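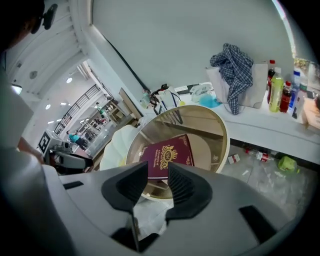
A maroon hardcover with a gold crest, on a glass-topped table.

Restaurants should print the price of every item, including the daily specials, in the same place and in the same type. Most do not. The specials are recited by the server, and the price is left out unless the diner asks for it. I think this practice should end, and I say so as someone who wrote menus for a living until last August.

The dining room at Tamari, in Brinidport, has 40 seats and a printed menu with 20 dishes. On a normal night it also runs four specials. When Annapurna Alva managed the room, she logged 1473 orders for specials over one season. In 117 of those cases the guest questioned the price when the check arrived. That is nearly eight percent. The kitchen was not overcharging. The specials used costlier fish and were priced to match, but the guest had no figure to compare at the time of ordering.

The usual defense is that specials change too fast to print. Obinna Amadi, who cooks at Zou, made this case to me at length. His fish order is confirmed at three in the afternoon and the doors open at five. I accept the schedule. Two hours is enough time to type four lines and run a single sheet through an office printer. Zou already does this for its wine list when a bottle runs out.

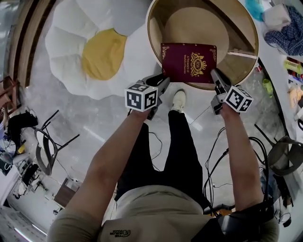 Menu format is a separate question, and owners spend too much on it. A bound menu costs more to revise than a card, so it gets revised less often, and the specials drift into speech. If an owner wants a hard cover, it should hold loose inserts. A dark red book above a round wooden tray looks good, and a menu of that color would suit many rooms, but the cover has no bearing on whether the page inside is current. Jolus uses plain card stock, replaced daily, with the specials at the top and the price at the right margin. Their servers still describe the dishes. They are spared the arithmetic.

Ekaette Onyeka, who trains servers, objects that a printed price makes guests choose by cost. Some will. They do the same with the other 20 dishes, and no one proposes hiding those prices. A guest who skips the halibut at the table is cheaper to serve than one who disputes it at the register.

I would start with the specials and leave the market-price shellfish for later, as it needs its own rule.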